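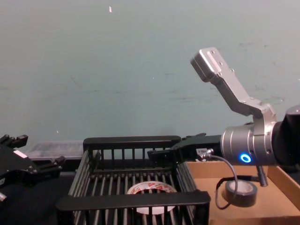 Cameron McIver reckons I have no business writing about footy finals until I can kick one through from the forty, and he told me so over the fence while I was bringing in the washing. Fair enough, Cam. I'm going to do it anyway, since I've waited long enough for this one.

For those who don't follow our little league (hello to both my aunties), Kesovden hadn't played in a preliminary final for 9 years. We drove up to Bretard with the esky in the boot and the good rug, the one Mum says isn't to go on wet grass, and there must have been over 500 people along the boundary by the first bounce. I ran into half my old netball team at the sausage sizzle and very nearly missed the start.

We were 4 goals down at the long break and I'll admit I'd gone a bit quiet. Then the third quarter came, and with it that lovely breeze down to the creek end, and our young ruckman started palming everything straight down to the rovers – just lovely to watch!

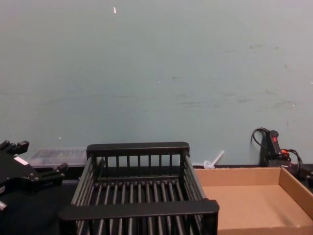
It was never holding the ball, wrote Margie under my last post, and she has brought it up again about this match, so I suppose we'd better have it out. Margie, he had no prior opportunity. He'd barely got his hands to it when he was tackled, and the umpire was right there. I'd say the same if it had gone against us (well, I'd try to).

Anyway, we got home by 3 points, and I hugged a man I'd never met. 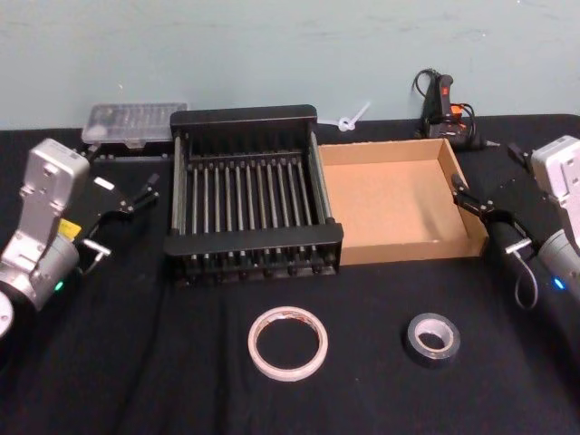
The grand final is against Rultidar, who gave us a proper hiding back in July when half our backline had the flu. They're tall and they're fit and they don't fumble much. But it's at the neutral ground, and our full back's hamstring is coming good, so I'm packing the rug again – don't tell Mum.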